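The tray deserves a place in the workplace canteen, and the proposal to withdraw it from the Skostport site should be declined. The case for withdrawal has been made on grounds of cost, washing capacity and storage. Each of these is a legitimate concern. Taken together they do not outweigh what a tray does for the person who carries a meal from the counter to a table, eats it, and carries the remains back.

The Skostport canteen served 1,511 breakfasts in October, most of them on a single plate. Advocates of tray-free service point to this figure. A plate, they argue, has a rim and can be held in two hands, and a second surface underneath it only doubles the washing. The review prepared by Clarnard puts the saving at around 3,000 liters of water a month. We have no reason to dispute the estimate. We do question whether the water saved at the sink is the only quantity that should have been measured.

A breakfast is seldom one plate. It is a plate, a cup, a fork, a napkin and, for many staff, a badge or a telephone that must be carried in the same hands. Without a tray the diner makes two trips or balances one thing upon another. The canteen log for the tray-free trial records 133 spills between the counter and the tables, against 3 complaints about tray cleanliness in the period before it. Floors must also be washed, and the review did not include them.

There is, in addition, the matter of the food itself. The egg sandwich is the most frequently ordered item at the morning counter, and it is poorly suited to being carried on a bare plate. Thick toast slides. A fried egg between two slices moves more readily still. A raised rim beneath the plate gives a crumb or a drip somewhere to go other than the sleeve or the table.

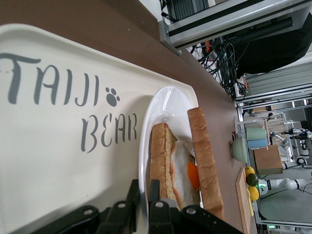 *Page last changed: April 7, 2025*

An egg sandwich on thick toast, served on a white oval plate, takes up only the right side of a large cream tray, and the remaining space is the argument in its favor. Critics describe such space as waste. We would describe it as room for the cup.

It has been objected that printed trays are an indulgence, and that if trays are kept they should at least be plain. The TAIJI BEAR lettering, with its small paw print, has been cited as unsuited to a professional setting. We do not share this view. A canteen is where staff spend the part of the day that is not work, and gray letters with a long curl on the J do no harm to its dignity. Replacing sound trays for the sake of a blank surface would be a poor use of the budget.

The review also recommends the Böttcher model of counter service, under which meals are handed over in lidded boxes. This may suit a site where people eat at their desks. At Skostport the tables are used, and we would wish them to remain so. A box invites the diner to leave – a tray suggests a seat.

Cosimo Sorrentino, writing on behalf of the Ollier office, has suggested a compromise in which trays are kept in a stack at the end of the counter and taken only by those who want them. This proposal has merit. It would reduce washing, and it would leave the decision with the person holding the plate. We recommend that it be adopted at the morning service first, and that spills continue to be logged in the same manner as during the trial.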